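Put-away mornings back at Skosgate for another term

Korkel Courier, Community

If your living room floor has started to look like the bottom of a toy chest (and after the wet month we've had, whose hasn't?), you might like to know that the put-away mornings are returning to the Skosgate Neighbourhood House in May, in the big front room where the playgroup used to meet.

For those who missed them the first time, the mornings are a gentle sort of thing. Parents, grandparents and little ones come along together, a table is laid with a cloth, a basket goes on it, and everyone has a go at putting something away. You start with one toy and one basket. Later in the session there are blocks and books and the dreaded jigsaw pieces, but the first quarter of an hour is always given over to something simple, very often a ball, and we're told that's the part the two-year-olds ask for again at home.

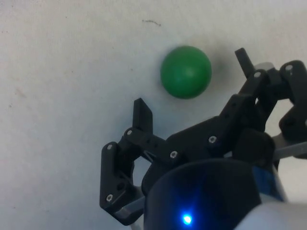 Photo: Korkel Courier

The green ball has become a favourite. It's smooth and round and about as plain as a toy gets, with no bells inside it and no batteries to go flat in the middle of a long drive, and on a pale cloth it shows up beautifully, so that even the smallest visitor can find it and point to it. The House has other colours in the cupboard, and a parent at last term's final session tried very hard to interest her son in a yellow one, but green it had to be, and green it was for the whole morning and then again the week after.

The cloths, by the way, have a history of their own. They came from the old supper room when it was cleared out, a great pile of them, folded into a linen press that hadn't been opened in years, and they've been washed and brought back into use on the big tables. Nobody irons them any more, life being short, and the creases do no harm. Some regulars have taken up the idea for themselves and now throw an old sheet over the coffee table before the toys come out. It softens the noise, for one thing, and when you've finished you can lift the corners and shake the biscuit crumbs out over the lawn.

As for the money side of it, the House was delighted to announce that the Skosgate winter fair raised over $3000 for family activities, and a good part of that has gone towards storage for the front room: low shelves that a child can reach, a couple of deep tubs for the dress-ups, and a set of baskets bought from Chong Homewares on the main street. Anyone who has shopped there will know the back corner with the baskets stacked nearly to the ceiling, where it's quite impossible to pull out the one you want without asking for a hand.

There was some lively talk about whether to choose baskets at all. Plastic tubs are easier to wipe down, and the clear ones let you see what's in them, which matters a good deal when you're looking for a particular dinosaur and the owner of the dinosaur is in tears. But the woven ones are light and a child can carry one across the room without help, and in the end the House went with a mixture and most people seem happy. The tubs hold paint things and playdough, and the baskets have the soft toys and the balls.
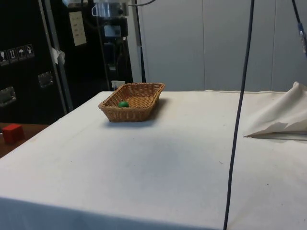

The green ball in its basket, on the white cloth.

The advice handed out at the mornings is refreshingly easy to follow, and the leaders have kindly let us pass a little of it on for those who can't get along. Choose an open basket with no lid to begin with. Set it down before you ask for anything to be put away, so there's somewhere for the toy to go. Say where the thing lives ("the ball lives in the basket") and say it the same way each time, even when you're thoroughly sick of hearing yourself. Let the child do the last one. And if it all gets tipped out again straight afterwards, which it very likely will, have a cup of tea and call that part of the game.

A low-sided basket is best for the under-threes, who like to look over the rim and see what's down there. Older children can manage something deeper, and the five-year-olds in last term's group went through a stage of making paper labels for everything, including the biscuit tin and the door handle. The labels are still up and will be staying up, we hear, until the tape gives way.

Speaking of numbers, last term's group also kept a tally on the whiteboard by the kitchen, each toy earning a stroke of the marker when it was safely put away. The final total was 1173, and there was quite a cheer when it was read out, though a few of the grown-ups did point out that certain toys had been put away a great many times over. The whiteboard has been wiped clean ready for the new group, who will no doubt have their eye on the record.

Places are limited to 13 families at each session so that there's room for everyone around the tables, with the prams parked along the hallway. There will be two sessions a week this time, both in the morning. The first begins at 9.30 and suits the babies and toddlers, and the other starts at 10.45 for those with preschoolers or a mix of ages. If you have one of each, as plenty of us do, come to whichever fits around the nap. Morning tea is included, and there's usually fruit, but please bring a named water bottle, as the House has a whole shelf of mystery bottles waiting for their owners already.
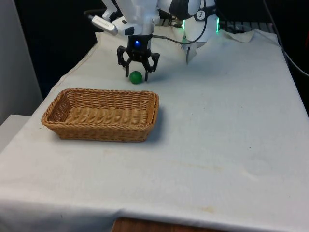

Ball and basket on the big table.

Parking can be tricky in Skosgate during school drop-off, so if you're coming to the early session it's worth trying the gravel area behind the library and walking through by the side path. The path has been patched and is fine for prams now. The ramp at the front of the building is open again too, and the heavy door at the top of it will be propped open for the first ten minutes of each session.

The House is also on the hunt for baskets that are sitting about unused, in any size or colour, so long as there are no sharp ends poking out. A split handle can be mended, and there's a keen pair of hands at the craft group who has been rebinding rims over the colder evenings. Donations can be left in the porch during office hours. Cane chairs, lovely as they are, can't be accepted, there being five of them in the shed already, and the same goes for picnic hampers with the leather straps missing.

Toys for the front room are welcome as well if they're clean and in one piece. Balls are especially handy. They do wander, and last term one was found in the piano stool and another behind the urn, so a few spares in the cupboard would be much appreciated. Wulix Laundry, just around the corner, has once more offered to take the tablecloths at the end of each week, a kindness that saves a lot of lugging home of wet linen and for which the House would like to say a very big thank you.

Bookings for the put-away mornings can be made at the front desk or by ringing the House during office hours. A gold coin covers the morning tea. Families who came last term are welcome to come again, but new families will be offered places first, and a waiting list will be kept at the desk for each session.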